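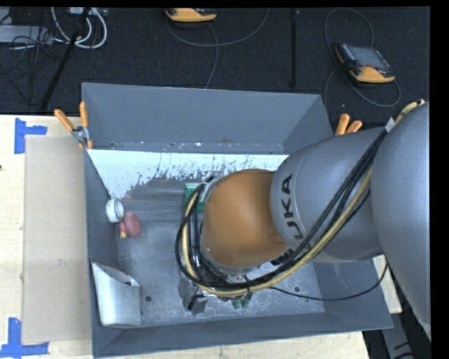 Can a robot arm tidy up a box of mixed small things for me?

For a short list of things you know well, it can do a fair part of the work, but a person must still stay near and finish the rest.

I wrote this page for people who have a small workshop and want to find out what an arm can do before they spend money. I use the same steps at our workshop in Nulthorpe. You need one afternoon and a notebook.

1. Fix the bin to the table with clamps. If the bin moves even a little, all your taught positions become wrong.

2. Mark the table with tape, so that you can put everything back in the same place tomorrow.

3. Begin with 3 objects. Choose one hard, one soft and one very small. The soft one will teach you the most.

4. Put the objects in the middle of the bin first. Later, move them close to the walls and into the corners. Sloped walls help a little, but the fingers still need space on both sides of the object.

5. Check the cables with the arm at its farthest reach. They must not pull tight or catch on the rim. Do this at slow speed, with your hand at the stop button.

6. Try each object 9 times and write down every result, also the bad ones. Do not help the arm.

My colleague Izzati Oei has now written down 2,547 tries in this way. Her advice is to note also how long each try takes. Picking up one soft thing took our arm roughly 5 times longer than it takes me by hand, and I am not fast.

For sorting the same parts all day, I would use an arm already. For the toy box at home I would wait.

Kurniawati Hutapea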